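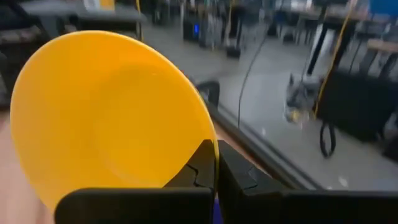 Last edited in May (fixed a typo, added the bit about the deposit)

Home | Older posts | Grumbles | About | Search

I have now been told by three different people that I should stop washing up by hand because a dishwasher uses less water. I don't doubt there is a test somewhere that says so. What I doubt is that anyone in the test washes up the way I do, which is one bowl, hot water, glasses first, and no tap running while I stare out of the window.

The latest to have a go was Johannes Mkhize, who has just moved to Plavcombe and bought a Rantala with a screen on the door. He says it paid for itself. It has been in his kitchen since the winter. I asked him for the sums and he sent me a leaflet.

The leaflet claims a saving of 2250 litres a year. Compared with what? There is a tiny star next to the number, and the star leads to a note on the back saying "typical hand washing of a full load". A full load for that machine is a dinner party. I live with one other person and a cat. We'd need to leave the plates stacked up until they grew fur before we had a full load, and then of course you rinse them before they go in, and nobody's leaflet counts the rinse.

I did try it. We rented a flat in Joltley for 19 nights while our floors were being done, and it had a dishwasher, a Dradard, not a cheap one. I went in willing to be won over. The everyday plates were fine. Mugs came out with a puddle in the bottom. Anything plastic came out wet all over and had to be dried with a tea towel, at which point I was doing half the job anyway. The good knife stayed in the drawer because you aren't meant to put good knives in. Same for the wooden board, the big pan and the pan I use every day.

Then there are the tablets, the salt and the rinse aid. Oh, and the landlord kept £200 of our deposit back for a fortnight while he decided whether we had broken the filter. (We hadn't.)

I can see the case for a family of six, or for anyone whose hands hurt. Fine. But "it uses less water" has become one of those things people repeat at you in your own kitchen, and when I ask how much less, for whom, at what temperature, they change the subject to how much time I'd have. I like the washing up. It's when I listen to the radio.

Comments (3)

pegbag: We run ours every 2 days and don't rinse at all. You are overthinking the rinse.

Tomasz: What about heating the water though? My boiler takes an age to get hot and all that goes down the sink first.

Author reply: Fair point about the boiler. I catch mine in a jug for the plants, but I admit I didn't count it.

Contact | © All words my own | Back to top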